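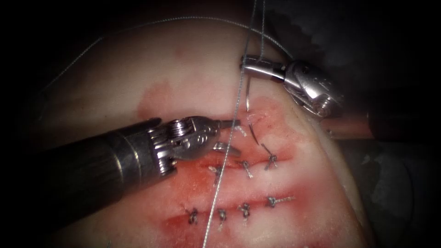
봉합 작업 중의 고정 카메라 화면. 오른쪽 그래스퍼가 봉합사를 물고 있고 그 아래로 만곡 바늘이 늘어져 있다.

봉합 자동화의 병목은 정책이 아니라 상태 표현이다

봉합 자동화 소프트웨어를 다루는 논의는 대부분 정책 학습에서 시작해 정책 학습에서 끝난다. 어떤 아키텍처를 썼는지, 시연 데이터를 몇 건 모았는지, 행동 청크의 길이를 얼마로 잡았는지가 발표의 절반을 차지한다. 나는 이 배분이 잘못되었다고 본다. 지난 9월부터 Skaltura 스택의 인지 모듈과 계획 모듈을 유지보수하면서 분류한 실패 로그는 171건이다. 가장 큰 묶음은 궤적 추종 오차도 파지력 부족도 아니었다. 계획기가 실의 상태를 잘못 알고 있는 경우였다.

바늘은 강체다. 곡률 반경을 알고 양 끝 가운데 하나만 안정적으로 검출하면 6자유도 자세를 추정할 수 있고, 가려진 구간은 원호 모델로 메울 수 있다. 오차가 생겨도 크기를 말할 수 있는 오차다. 실은 그렇지 않다. 같은 두께, 같은 색의 실이 화면을 여러 번 가로지를 때 어느 가닥이 바늘에 이어져 있고 어느 가닥이 이미 잘린 꼬리인지는 픽셀만 보아서는 정해지지 않는 경우가 많다. 세그멘테이션 마스크의 IoU가 높아도 연결 관계가 틀리면 계획기는 엉뚱한 가닥을 당긴다. 그런데도 인지 모듈의 합격 기준은 여전히 마스크 단위로 쓰인다.

Skaltura의 초기 버전도 그랬다. 실을 2차원 중심선으로 뽑고, 교차점에서는 접선 방향이 가장 비슷한 쪽으로 이어 붙였다. 교차가 하나면 대체로 맞는다. 매듭 근처에서는 맞을 근거가 없다. 매듭은 접선의 연속성을 일부러 깨뜨리는 구조이고, 금속 조(jaw)가 그 위를 덮고 있는 시간이 길다. 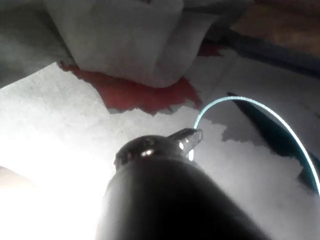

손목 카메라를 추가하면 해결된다는 주장이 있다. 절반만 동의한다. 근접 시점은 고정 카메라에서 가려진 구간을 드러낼 수 있지만, 그리퍼 본체가 시야를 상당 부분 차지하고 밝은 바탕에서는 노출이 쉽게 포화된다. 초점 심도도 얕다. 두 시점을 합치려면 외부 파라미터가 맞아야 하는데, 케이블 구동식 기구에서는 엔코더가 보고하는 조 위치와 실제 위치가 어긋나고 그 차이가 자세에 따라 달라진다. Lunow 보정 도구는 이 편차를 관절별 상수 오프셋으로 처리한다. 구현은 간단하고 재현성도 좋다. 다만 방향 전환 직후의 히스테리시스는 상수로 흡수되지 않는다. 실의 굵기를 생각하면 남는 잔차는 결코 작지 않다.

그래서 나는 카메라를 늘리기 전에 가설을 늘려야 한다고 주장한다. 현재 Skaltura는 실의 위상을 그래프로 유지한다. 노드는 교차점, 조직 통과점, 파지점, 자유단이고 간선은 그 사이의 구간이다. 교차점마다 위아래 관계를 확정하지 않고 상위 5개 가설을 가중치와 함께 들고 다닌다. 계획기는 그 가설들 전부에서 안전한 동작이 있으면 그것을 실행한다. 없으면 가설을 가를 수 있는 작은 동작을 먼저 한다. 실을 살짝 들어 올리거나 조를 옆으로 비켜 다시 관측하는 식이다.

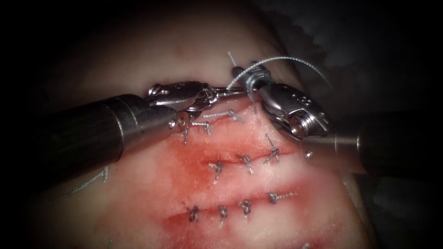 맨 위 절개선에서 매듭을 짓는 단계. 두 기구의 끝이 맞닿은 곳에서 실이 조를 감고, 나머지는 오른쪽 그리퍼 위로 호를 그린다.

매듭짓기는 이 설계가 값을 하는 구간이다. 조 주위에 고리가 걸렸는지, 몇 번 감겼는지, 꼬리가 고리를 통과할 수 있는 쪽에 있는지는 모두 이산적인 질문이다. 연속값 회귀로 풀면 답은 언제나 나오지만, 그 답이 애매하다는 사실은 출력에 남지 않는다. 종단간 정책의 은닉 상태 어딘가에 이 정보가 들어 있을 것이라는 반론은 알고 있다. 들어 있을 수 있다. 문제는 실패했을 때 꺼내 볼 수 없다는 점이다. 로그에서 고리 수가 2에서 1로 바뀐 시각을 찾을 수 있는 시스템과, 영상을 처음부터 돌려 보아야 하는 시스템은 디버깅 비용이 다르다.

비용 쪽도 적어 둔다. 가설을 유지하면 계획 주기가 느려진다. 교차점이 많은 장면에서는 가지치기가 과감해야 하고, 그 과정에서 정답 가설이 탈락하는 일이 생긴다. 탈락한 가설을 되살리는 절차는 아직 만족스럽지 않다. 지금은 관측 우도가 임계값 아래로 떨어지면 그래프 전체를 다시 초기화하는데, 이때 파지점 이력까지 같이 날아간다. 이력은 따로 보존해야 맞다. 다음 릴리스의 첫 항목이다.

평가 지표도 바꿔야 한다. Kudow 벤치마크는 완료된 매듭 수와 소요 시간을 점수로 삼는다. 집계하기 쉽고 보고서에 넣기 좋은 숫자다. 하지만 매듭이 완료되었다는 판정은 장력, 꼬리 길이, 다음 바늘땀에 미치는 영향을 모두 지운다. 자르지 않고 길게 남은 꼬리는 그 매듭의 점수를 깎지 않으면서 다음 매듭의 인지 문제를 어렵게 만든다. 순차 작업에서 앞 단계의 출력은 뒤 단계의 입력 분포다. 단계별로 독립 채점하는 벤치마크는 이 결합을 측정하지 못한다.

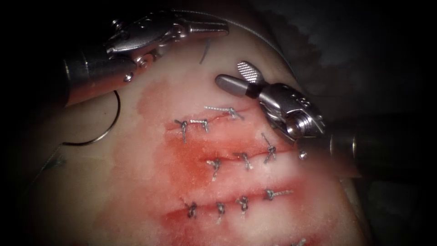
세 절개선이 모두 봉합된 패드. 왼쪽 기구 아래에 만곡 바늘이 놓여 있고, 오른쪽 기구의 조는 열려 있다.

같은 이유로 나는 종료 조건을 별도 모듈로 분리하는 데 찬성한다. 절개선이 닫혔다는 판단과 작업이 끝났다는 판단은 서로 다르다. 후자에는 바늘의 소재, 남은 실의 연결 상태, 두 기구의 파지 여부가 포함되어야 한다. Figueiredo 태스크 기술 언어의 현행 규격에는 조직 쪽 조건만 있고 도구와 소모품 쪽 조건을 적을 자리가 없다. 확장 필드로 우회할 수는 있으나, 확장 필드는 구현체마다 이름이 달라지고 결국 시험 대상에서 빠진다. 규격 본문에 들어가야 한다.

반사와 착색에 대해서도 한 가지 덧붙인다. 붉게 물든 영역과 은색 하이라이트는 실 검출기의 오검출을 늘린다. 흔한 대응은 색 증강을 세게 거는 것이고, 우리도 그렇게 했다. 마스크 지표는 올랐다. 위상 오류율은 거의 움직이지 않았다. 증강은 실이 있는 픽셀을 더 잘 찾게 해 줄 뿐 그 픽셀들이 어떤 순서로 이어지는지는 가르치지 않는다. 학습 데이터의 라벨이 마스크인 한 이 한계는 그대로 남는다. 라벨링 도구부터 중심선의 순서와 교차점의 상하를 기록하도록 고쳐야 하며, 작업자 한 명이 한 장에 들이는 시간이 늘어나는 것은 감수해야 한다.

정책 학습의 가치를 부정할 생각은 없다. 조직을 당기는 힘의 조절이나 바늘을 돌려 빼는 손목 동작은 시연에서 배우는 편이 낫고, Skaltura에서도 그 부분은 학습된 제어기가 맡는다. 내가 요구하는 것은 그 제어기가 호출되기 전에 실의 위상 가설과 각각의 가중치가 인터페이스에 명시되는 것이다. 현재 공개된 Skaltura API에서 이 필드는 선택 사항으로 되어 있다. 필수로 바꾸자는 제안을 이미 올려 두었고, 하위 호환이 깨진다는 지적에는 버전을 올리는 것으로 답했다.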